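Call for participants: can machines manage household chores yet?

The Midside household trials invite adults to judge simulated robot work. No technical knowledge is needed.

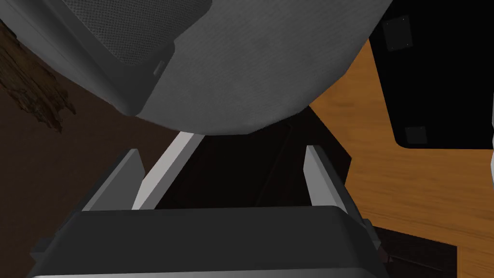 Simulated view: open gripper beneath a grey padded surface

Participants will watch 21 short tasks and rate each one.

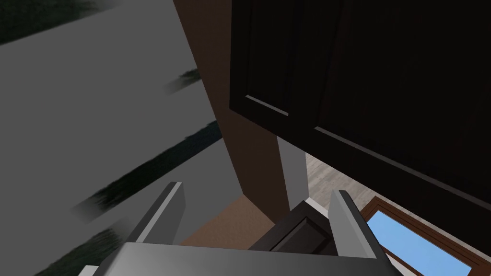 Sessions last 70 minutes and are held in June. Apply in writing to Stella Mabula, Midside.
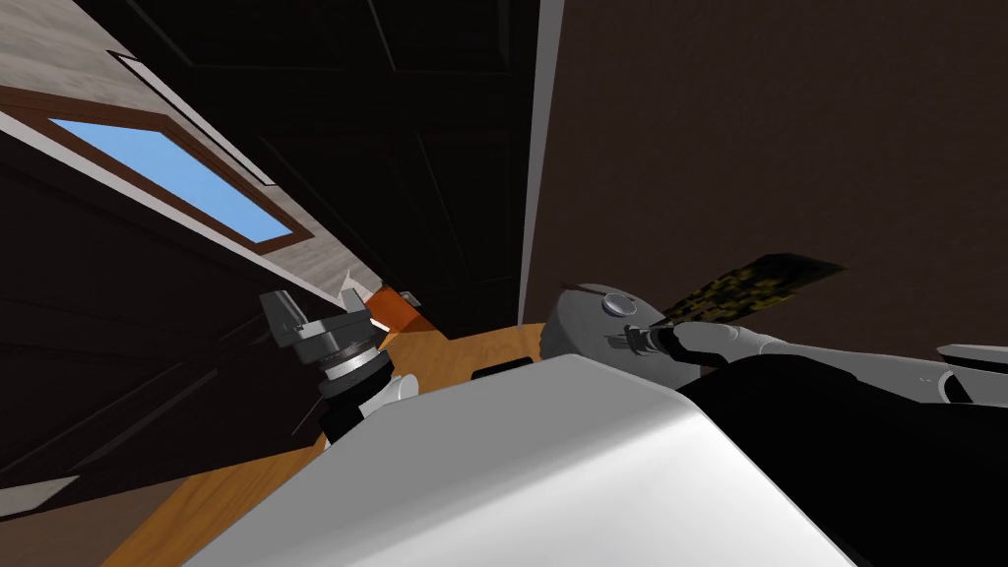
Simulated robot in a room with a wooden floor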